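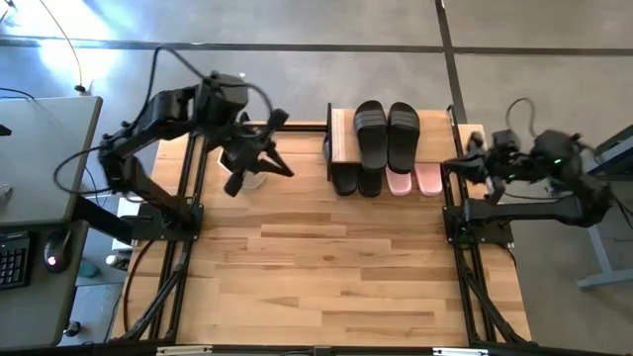 Automated bench inspection, Station 3, with comments
Site: Bretent, change room and footwear bench
Inspected by: Lucie Perron
Walked through with: Ebuka Tijani (day crew), Rhonda Lemieux (health and safety rep)
Date: July 12, 2019

Station 3 has taken over the part of the change room job that used to wear out everyone's lower back, and I'm thrilled with how the crew has made it their own. Before January, whoever was on the early shift spent the first stretch of it bent over, pairing and shelving indoor footwear for people coming onto the clean side. Now the two arms handle the shelving and the attendant looks after the bench. The two-tier rack sits between the arms, black slides on the upper shelf, black and pink slippers on the lower one, and I used that same layout as the reference for items 6 and 7.

Marks used: OK, FIX (before next shift), WATCH (look again next inspection).

MOUNTING AND BENCH

1. Base plates tight on both side rails. OK
Checked with the torque wrench, left and right. Ebuka does this one by hand every morning as well and knows the feel of it better than I do.

2. Tabletop free of splinters, lifting strips and spills. OK
Knots in the wood are cosmetic. Please stop reporting them!

3. Bench rails free of sharp ends. FIX
One end cap missing underneath, attendant side. Spare caps are in the Ekeo drawer.

CABLES

4. Arm cables move freely through full travel. WATCH
No rubbing found. The left arm carries its cables in loose loops out past the edge of the table, so keep carts and coat sleeves away from that side. I'd like Tomula to quote on a guide.

5. Computer desk cables clear of the walkway. FIX
The long one hanging down to the back corner of the desk needs a clip. Also pick up whatever is on the floor near the desk. Small things get kicked under the bench and then somebody reaches in after them.

LAYOUT AND REACH

6. Rack squared to the bench and within reach of both grippers. OK
Rhonda asked whether the attendant can straighten a pair while the arms are live. No. Stop first, then reach. This is the one habit left over from the old way of working, and it's an easy one to understand — people who have lined up slippers for years see a crooked one and their hand goes out.

7. Lower shelf clearance. WATCH
Pairs on the lower level go in heel first with the toes left showing, so the gripper has something to take hold of. Thicker soles are a tight fit. Ebuka suggested raising the upper shelf by one notch and I think he's right.

STOPS AND SIGNALS

8. Emergency stop, attendant side. OK
Pressed 3 times, stopped 3 times.

9. Emergency stop, desk side. OK
Reachable from the chair. Hélène Beaulieu is left-handed and had no trouble with it either.

10. Motor indicator lights working. OK
A green light on a motor does NOT mean it's safe to reach in. Two people told me it did, so this goes into the next crew talk.

PEOPLE AND TRAINING

11. Everyone rostered on Station 3 signed off. FIX
Harvey Gosselin still has to do the restart procedure. He's been helping out from laundry and is keen, so let's get him booked.

12. Job rotation followed. OK
This is my favourite line on the whole sheet. Attendants now swap between the bench, the desk and the clean side counter, and the log shows 138 swaps since January with two missed. Rhonda reports fewer sore-back notes in the book. Hours are unchanged, which was the crew's biggest worry when the arms were announced.

13. Attendant comments collected. OK
"I like fixing it when it gets a pair backwards." "Too quiet in the morning, can we have the radio back?" Radio approved, low volume, so the stop alarm can still be heard.

Follow-up: items 3, 5 and 11 go to Ebuka, item 4 to me. Send photos of the end cap and the cable clip once they're on.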